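Cours de maintenance robotique – séance 6
Entretien d'une cellule de manipulation sur table
Atelier de Wultlow

Chers étudiants, avant de toucher au bras, prenez le temps de regarder ses câbles, vraiment, calmement ! C'est par là que commencent presque toutes les pannes que nous avons eues depuis mars, et je radote sans doute un peu, mais tant pis.

Commencez par mettre le bras au repos, puis coupez l'alimentation. Suivez ensuite chaque câble du doigt, de la base jusqu'au poignet : la gaine doit rester souple et la boucle assez large pour que le poignet tourne sans tirer sur le connecteur. À Wultlow, nous contrôlons ce point toutes les 625 heures et nous changeons le faisceau à 3,000 heures, même s'il paraît encore bon.

Remettez sous tension et faites 20 cycles de prise à vitesse réduite, avec les objets habituels de la table.
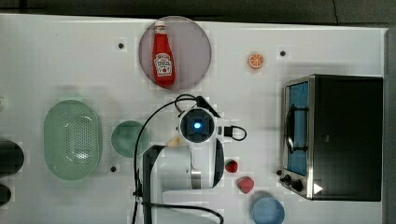
Fig. 1 – Le bras au-dessus de la table, câbles noirs en boucle autour du poignet.

Si la boucle accroche pendant un cycle, arrêtez tout et reprenez le passage des câbles depuis le début – et notez-le dans le cahier de la cellule, s'il vous plaît !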